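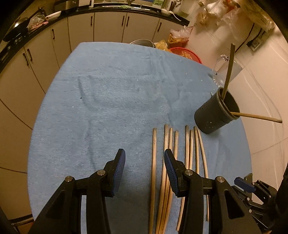
Sticks laid out on a towel.

Clekeo Reed Basket Kit, reviewed by Aiman Yusof

I have wanted to try basket weaving for years and kept putting it off, mainly because the local course runs on a Wednesday morning and I work. The Clekeo kit is meant for people in my position. It costs £38, comes in a flat cardboard box, and promises a round bread basket by the end of a weekend. Mine took two weekends, but I am slow with my hands and I undid the base twice.

In the box you get a bundle of thicker stakes for the base and sides, three coils of thinner weaving reed, a bodkin, a small pair of side cutters and a booklet. The box weighs 574 g, so the postage was cheap. There is no bucket or tray for soaking. I used the washing-up bowl, which was too small for the long pieces, and ended up moving everything to the bath.

The material is better than I expected. I had two stakes with splits in them and there were enough spares to cover that. The weaving reed was even along most of its length, with a hairy patch near the end of one coil that I trimmed off. I have since bought a refill coil from Pešek, which is a bit smoother and costs more.

The booklet is the weak part. It was written by Bohumila Michalík, who clearly knows the subject, but the drawings are tiny and the step where you open out the base into spokes is covered in one sentence. I looked at that page for most of an evening. In the end I found a clearer explanation in a library book by Štefánia Matoušek and followed that instead. Once the spokes were spread, the rest of the base went quickly.

Soaking times are also off. The booklet says 17 minutes for the stakes. Mine still cracked when I bent them up for the sides, and half an hour in warm water worked much better. The thin reed needs far less. Leave it in too long and it goes fluffy, so take out one length at a time and keep the rest wrapped in a damp towel.

The bodkin is good. It has a proper wooden handle and the point has stayed true. The side cutters are poor – they crush the ends before they cut them – and I went back to my own garden snips by the second day. If Clekeo dropped the cutters and put the money into a bigger booklet, I would not miss them.

My finished basket leans to one side and the border is loose where I ran out of patience. It holds six rolls and has been on the kitchen table since August. My sister asked for one, so I suppose it looks all right from a distance.

I also looked at the Evus kit before buying. It is cheaper, but the base is a ready-drilled wooden disc, and I wanted to learn to weave the whole thing. For a child or a quick present it may suit you better.

Good points: decent reed, spare stakes, a bodkin worth keeping.
Bad points: small drawings, wrong soaking times, poor cutters.

Four out of five for the materials, two out of five for the instructions. I would buy the refill stakes again.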